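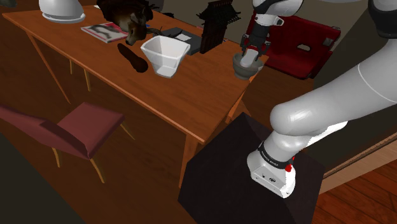 Spent my day off at the Kundberg open day and I have so many thoughts, so, thread. The big draw was the simulation room, where they let visitors watch practice runs on a screen before going out to see the real arms. Everything in there is rendered, and whoever furnishes these virtual rooms has a sense of humor — one table had a shaggy brown animal and a little pagoda on it, and the arm was way over at the corner with its gripper around a smooth white thing in a gray bowl. I would eat dinner at that table.

2/ Catriona Moffat ran our group and she was great. She let people interrupt her constantly (me, mostly). I asked why the tables are so cluttered and she said a bare one teaches you very little. Fair!

3/ They rebuild the rooms over and over. New furniture, new junk, new spot for the robot. The set they showed us has 3387 layouts in it, and she said the one from June had 175. I wrote both numbers on my hand like a kid.

4/ My favorite bit was how close to the edge that bowl sits. The guy next to me sucked in his breath. It's a SIMULATED BOWL, sir. (I did it too.)

5/ Then Hammad Warraich took us through to the floor with the real arms. Much louder than I expected! He works on the part they call Ilix, the software that decides where the fingers go. You get 20 minutes and a pair of safety glasses that fit absolutely no one.

6/ Somebody asked him if the sim stuff carries over to real life. He said sometimes, and that soft things are still a pain. I liked that he didn't try to sell us anything.

7/ Practical stuff if you're going to the next one: park on the Valtside end, the Lamont Street lot was full by ten. Coffee is free, sandwiches are not. Kids were allowed in the sim room but had to stay behind the tape on the floor.

8/ Also they have stickers at the front desk. I took two. Okay, four.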